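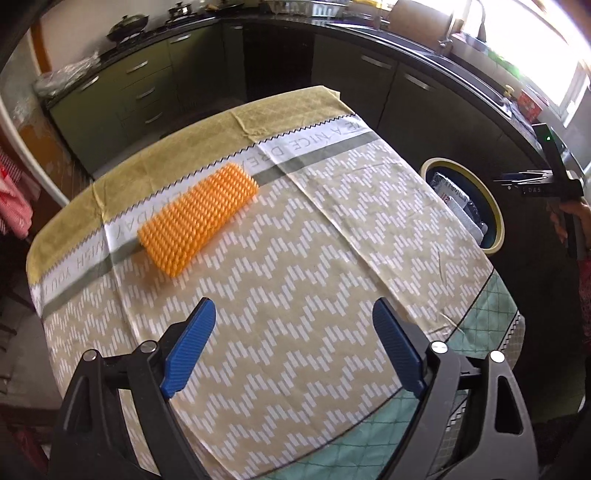 Capítulo 8
La pinza que cabe en la mano

Cuando Pascual Escobar y Nele Van Beek empezaron a montar pinzas en el taller compartido de Raris, allá por febrero, no tenían brazo robótico, ni presupuesto para uno, ni muchas ganas de esperar a tenerlo. Tenían, eso sí, una impresora 3D bastante caprichosa, una caja de tornillos heredada y la mesa de la cocina de cada cual, que para empezar es un laboratorio estupendo (¡y con café cerca!).

En los capítulos anteriores hemos hablado de motores y de control, y quizá el lector tenga ya ganas de ver moverse algo. Le pedimos un poco de paciencia, porque vamos a dedicar este capítulo entero a los dedos. Una pinza de mano se sujeta y se lleva de un sitio a otro como cualquier herramienta, y nos deja estudiar el agarre sin pelearnos todavía con las articulaciones del brazo.

Fijémonos primero en los dedos de la fotografía inicial. El armazón es de plástico negro, con huecos triangulares, y en la punta lleva una almohadilla azul estriada. En nuestra versión, que llamaremos Usano como la llamaron ellos, los huecos aligeran la pieza y ahorran material, mientras que las estrías ayudan a sujetar lo que se resiste. El objeto naranja que hay sobre el mantel, erizado de púas pequeñas, nos servirá para plantear un problema muy bonito: ¿dónde apoya la almohadilla cuando la superficie es casi toda puntas?

A esa pregunta volveremos en el apartado 8.3, con lápiz y papel. Antes, en el 8.1, imprimiremos los dos dedos y los atornillaremos a su soporte, y en el 8.2 mediremos la apertura y la fuerza de cierre. El montaje completo lleva unas 9 horas, contando la impresión, y se puede repartir en varias tardes sin ningún remordimiento.

Conviene tener a mano un calibre, un destornillador pequeño y el cuaderno de taller que abrimos en el capítulo 1.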